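Iltero House shared lunch room - end of lunch table and waste check, with comments

Filled in by: Tzu-hsuan Yip, second floor, Prostthorpe building
Check period: May
Room: 337
Form version: 7

Hi all, it's me again with the clipboard. For anyone new, this is the walk-through I do of the lunch room and the white tables in it, and I write my comments straight under each item so you don't have to come and find me. Bandara (our cleaning contractor) gets a copy as well. The ratings are the same as always: OK, Needs attention, or Fix now. I try not to hand out too many Fix nows.

PART A - TABLES AND DISHES

A1. Table top wiped, no sticky patches
Rating: OK
I ran a damp cloth over both ends and it came up fairly clean. The spray bottle under the sink is nearly finished, so I've put one on the Pistcombe order. Please don't use the bathroom spray on the tables in the meantime, it smells awful next to a sandwich.

A2. Reusable dishes kept apart from rubbish
Rating: Needs attention
This is the one I keep going on about, sorry! Plates and mugs go on the blue tray, and rubbish goes straight in the bin. When they share the table top, somebody tired scoops up the lot and we lose a plate. We've lost a few good ones that way, including the green one I brought from home.

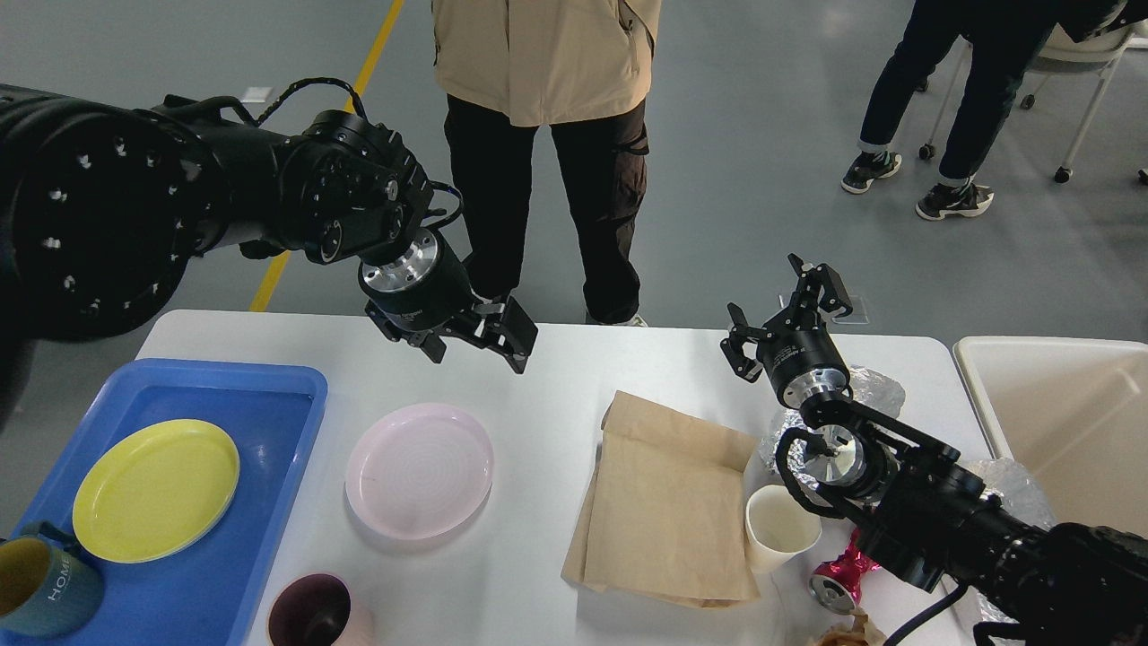
Item A2: yellow plate on the blue tray, pink plate still out beside it, paper bag, paper cup, can and foil on the table.

The yellow plate has made it to the right spot, so full marks to whoever that was. The pink plate, the HOME mug and the other cup all want to go to the sink, and the rest is for the bins. It's a two minute job if everyone does their own.

A3. Plates and mugs free of chips and cracks
Rating: OK
I check these at the sink with my thumb around the rim, which I know looks odd. One bowl from the top shelf had a chip and I've taken it out of use. If you find another one, wrap it in newspaper before it goes in the general bin - a colour flyer from the mail room will do just as well. Bandara's people lift those bags by hand.

A4. Tray sitting flat and well back from the edge
Rating: Needs attention
It's a good tray and the raised sides do catch the drips, but people leave it poking out past the end of the table and then somebody's hip finds it. Push it in, please. If it's heavy, carry it in two trips. I'd much rather see you walk across the room twice than sweep up a mug.

PART B - SORTING THE WASTE

B1. Cans emptied and put in recycling
Rating: Needs attention
Crushed cans are fine with our collector, I asked. Just tip the last mouthful down the sink first, or it runs out the bottom of the bag and all the way down the corridor (we've had that, and the carpet still remembers it). Watch your fingers on the crushed ones too, the folded bits can be sharp.

B2. Foil clean and collected together
Rating: Needs attention
Little scraps of foil fall through the sorting machines, so we save ours up and squash it into one big ball. Foil with cheese baked onto it goes in general waste. I don't expect anyone to wash it, I certainly wouldn't.

B3. Paper bags flattened, paper only
Rating: OK
Brown bags are lovely and easy. Have a quick feel inside for napkins and sauce sachets, then flatten them and drop them in the paper box. Greasy ones go in the organics.

B4. Paper cups in the correct bin
Rating: Fix now
Right, my only Fix now! The paper cups we buy have a lining, so they are NOT paper as far as our collector is concerned. They go in general waste. Last month a whole bag of paper was turned back over these, and I was the lucky person who got the phone call.

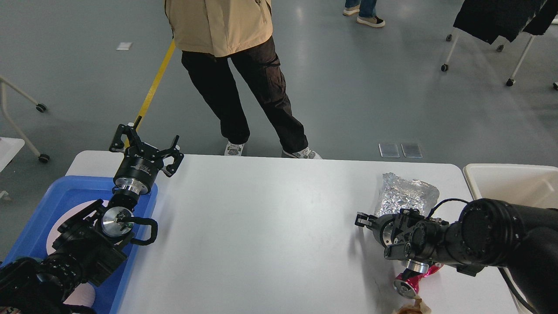
I've also asked whether we could stop buying the cups altogether. We got a carton of 800 in and they do seem to vanish, while there's a perfectly good shelf of mugs right there. No answer yet. If you have a strong feeling either way, email me and I'll pass it on with the next order.

B5. Bin liner fitted and bin no more than three quarters full
Rating: OK
Liners are in the second drawer. Please fold the top of the bag over the rim, otherwise it slides down inside and the next person has to go fishing.

PART C - FLOOR AND GENERAL SAFETY

C1. Clear way to walk around the table
Rating: OK
No bags or coats on the floor when I went round. Chairs go back where you found them.

C2. Spills mopped and sign put out
Rating: OK
The mop is back on its hook. The yellow sign lives behind the door now.

C3. Closed shoes worn when carrying trays or hot drinks
Rating: OK
I know it's nearly too cold for sandals anyway, but a few of you are very committed.

C4. First aid box stocked
Rating: Needs attention
Low on the small plasters. I've ordered a box of 30.

TO DO BEFORE THE NEXT CHECK
Cup sign above the paper box - me
Table spray and plasters - ordered
Tray back from the edge - everyone
Reply about the cups - waiting

Comments can go on the sheet by the fridge or to my inbox. I'll be doing the next one at 2 pm, once the late lunch crowd has gone back upstairs.

Tzu-hsuan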